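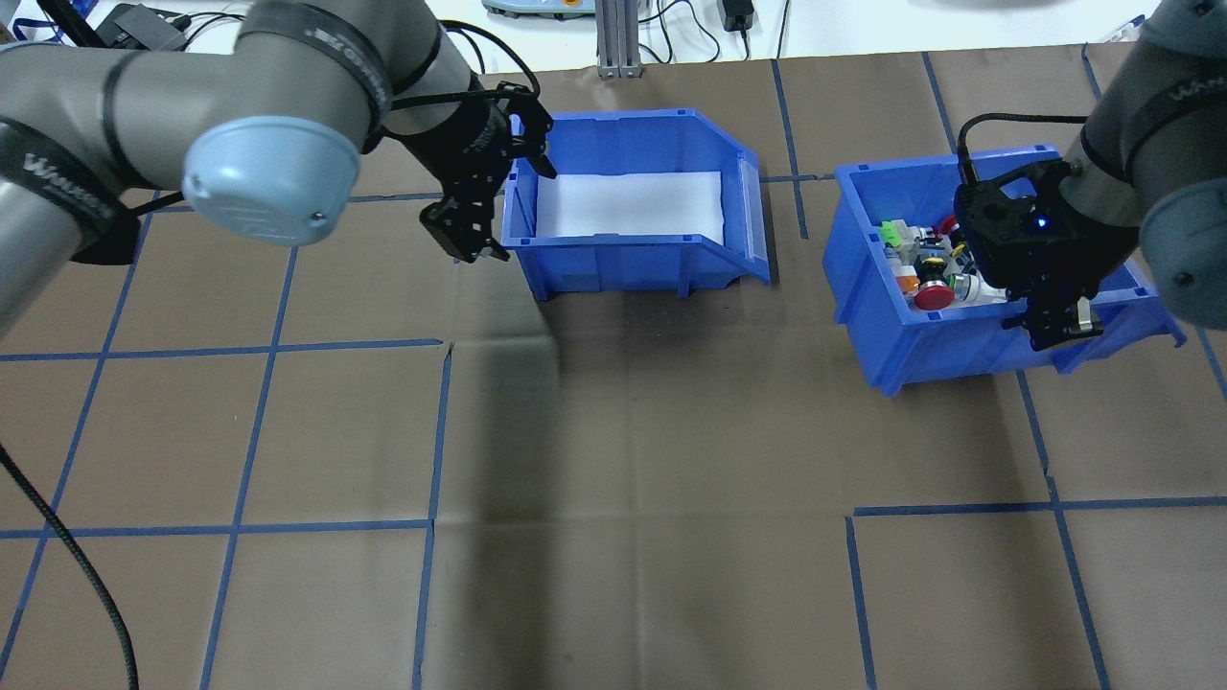 Traian Radu asked last month why we cannot leave the table of the sorting cell alone for one full quarter. It is a fair question, and he is right that every change of the paper costs us half a morning. But the paper gets creases and the tape lifts at the corners, and then a bin moves a little each time a finger touches its rim.

So on Thursday we changed the brown paper and put down the blue tape lines again. The bins also have new white liners. After this we checked both arms at low speed, first with the grippers open and then with small parts: push buttons, switch bodies, capacitors. 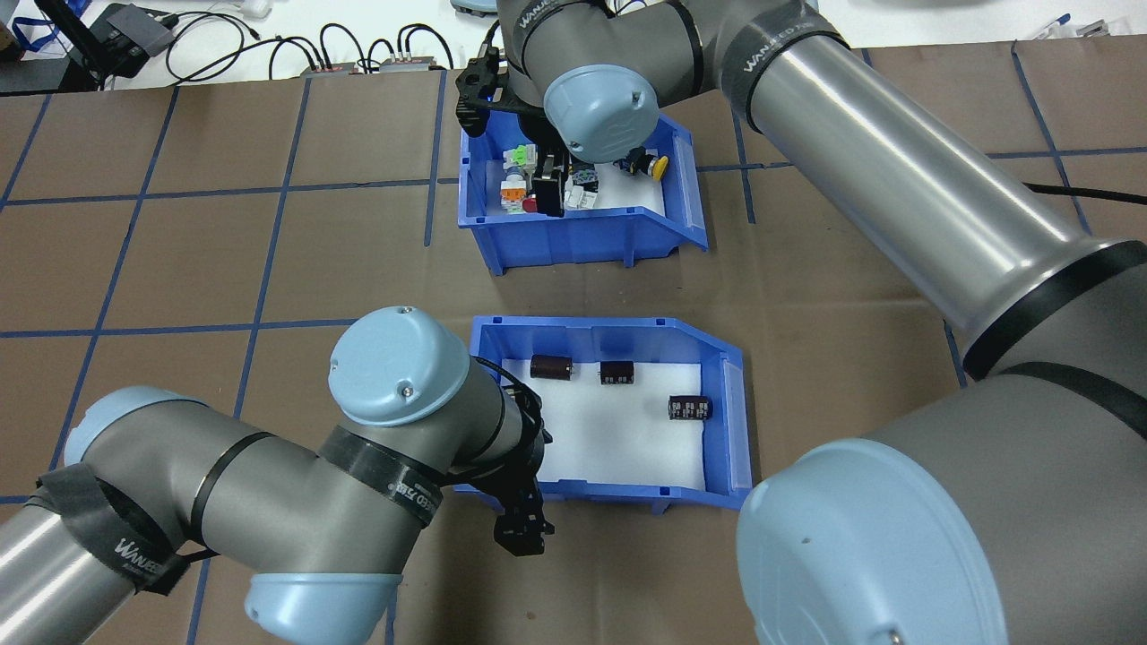 Photo: Gesard cell team / Ludonetti newsletter

The cable of the right gripper needed more attention. It was tied too short after the last service and pulled at the wrist when the arm went deep into a bin. Anas Moussa made the loop longer and fixed it again with a strap - please do not tighten it. The cell has now done 2,435 picks since the April service, 679 of them with capacitors.

Still open: the spare finger pads from Zoltmont. We have 2 pairs on the shelf. If you see a pad with a worn edge, write it in the cell book and tell Anas before the next shift.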